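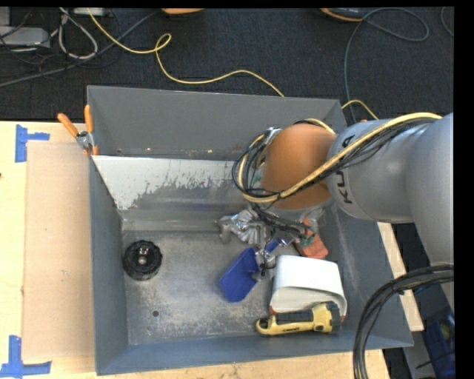
What is the smallest clearance the arm needs to pick from a deep bin?

Keep 40 mm between the wrist and any bin wall. The planner rejects a grasp that comes closer and moves to the next candidate.

4.3 Setting up the source bin

The Sidusero bin-picking kit accepts open metal or plastic bins with straight or sloping walls. Complete section 4.2 (arm mounting) first.

1. Switch the arm to manual mode and move it to the park position.
2. Set the bin on the table inside the marked reach area. The long side must face the arm base.
3. Clamp the rim to a fixed part of the table. A spring clamp is enough for light parts.
4. Mark the bin corners on the table with tape so the bin can be returned to the same place after cleaning.
5. Open Cell > Bins > New and enter the inside dimensions, measured at the floor. For sloping walls, enter the rim dimensions as well.
6. Run Wall Check. The arm traces the rim at low speed and stops at each corner for confirmation.
7. Load mixed parts and start a trial run of 11 picks.

Note: Worn coating and stains on the bin floor can be read as parts. If the arm reaches for bare floor, run Learn Empty Bin with all parts removed.

Note: Shiny or crumpled items return weak depth data. Raise the exposure by 2 steps before changing the grasp settings.

CAUTION: Cables at the wrist must have enough slack for full rotation - but must not snag on parts or the rim. Check the cable path at the lowest pick height before running in automatic mode.

CAUTION: Keep hands out of the bin unless the arm is parked and the enable switch is released.

If Wall Check fails twice at the same corner, repeat step 5. Error codes are listed in section 9.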